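Tea Point Check – Table, Cups and Teapot
Barkby building, ground floor
Round: Saturday, before opening
Result: pass with comments, 3 items to follow up

1. Table and surroundings

Table stable, no rocking when leaned on – OK
Edges free of chips and splinters – OK
Walkway to the door clear – OK
Tabletop clean before setting out – FOLLOW UP

Comment: Small dark specks on the white top. Wipe with a damp cloth before the cups go out and again after each pot. Do not brush them onto the floor, which gets slippery by the sink.

2. Pouring

Spout held over the cup, clear of the saucer – OK
Cups on saucers before pouring, never in the hand – OK
Cups filled below the rim – OK
Kettle parked at the back of its own shelf – OK

Comment: Pour slowly. The Zamora pots we had before dripped down the front if tipped fast, and people got used to rushing to beat the drip. No need for that with the present set.

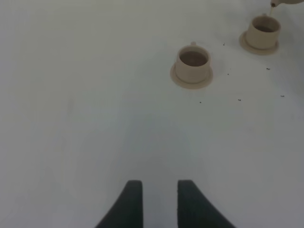
Item 2: pouring, second cup.

3. Filled cups

Cups set apart so that one can be lifted without knocking the other – OK
Handles all turned the same way – OK
Saucer under each cup – OK
Hot drink sign on display – FOLLOW UP

Comment: The sign has gone missing again. A new one is on order from Janitz. Until it comes, tell people the tea is hot when you hand it over. Cups left standing more than 12 minutes get emptied and washed – do not top them up.
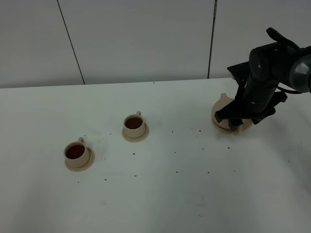 Gavilia Workplace Safety Team

4. Teapot

Lid seated and not loose when the pot is tilted – OK
Handle sound, no hairline cracks – OK
Spout free of chips – OK
Pot returned to its saucer between rounds – OK
Fill limit of 550 ml marked on the shelf card – FOLLOW UP

Comment: The card is there but the ink has faded and it can't be read from the sink. Print it again in large type. The pot gets heavy past that limit and the handle gets hot. Run a finger along the inside of the cup rims too when washing up. Any chip, however small, and the piece goes in the breakages box.

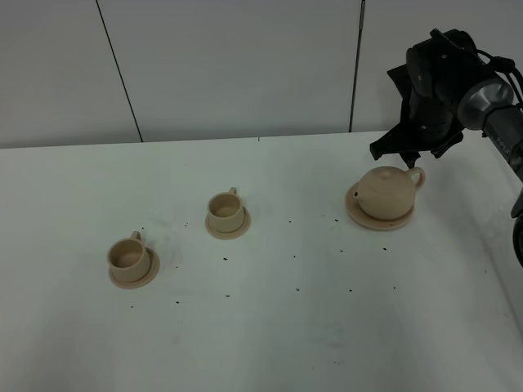

Can we still use a cup if the chip is only on the saucer?
Use the cup, but take the saucer out of service and put a spare from the lower cupboard under it.

5. Follow up before the next round

Tabletop wiped before setting out – whoever opens
Hot drink sign put up – front desk
Shelf card reprinted – office

Keep this sheet in the folder by the sink until the May review.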